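Bitmont Hardwax Oil, Satin, for Timber Benchtops and Work Tables

Product overview
Bitmont Hardwax Oil is a single-component, penetrating finish for interior timber. It is supplied ready to use and dries to a low-sheen satin that can be spot repaired without sanding back the whole surface. Suitable for butcher-block tops, desks, shelving and stair treads. Not suitable for decking, outdoor furniture or shower surrounds.

Colours
Clear, Natural (reduces yellowing on pale species), Smoked Grey, Walnut. Tinted colours should be tested on an offcut from the same board.

Compatibility
Accepts Vovik water-based stains once fully dry. Do not apply over polyurethane, shellac or silicone polish. Tops previously finished with Jadoon mineral oil must be degreased with methylated spirits and left overnight before coating.

Technical data
Base: plant oils and carnauba wax
Sheen: satin
Coverage: 35 m² per litre per coat on sanded hardwood, less on open-grained softwood
Number of coats: 2
Recoat time: 4 hours minimum at moderate humidity
Maximum application temperature: 35 °C
Clean-up: mineral turpentine

Application
1. Sand to 150 grit along the grain. Finer grits close the surface and limit uptake.
2. Vacuum, then wipe with a lint-free cloth.
3. Stir the tin thoroughly. Do not shake.
4. Apply a thin coat with a short-pile roller or white pad. Remove all surplus within 15 minutes.
5. Recoat as above. Seal end grain and cut-outs on both coats.

Rags soaked in oil can self-heat. Lay them flat outdoors to dry, or submerge in water in a lidded metal bin.

Laminated strip tops
Adjacent strips often absorb at different rates. Work the full length of the top in one pass and keep a wet edge. Coat the underside to the same schedule to limit cupping.

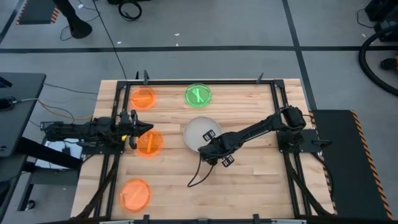 Care and maintenance
Clean with a damp cloth and Skivisa neutral soap. Avoid bleach, ammonia and microfibre scourers. Refresh worn areas with a thin maintenance coat.

Pack sizes
375 mL, 1 L, 2.5 L. Store upright, tightly closed, away from frost.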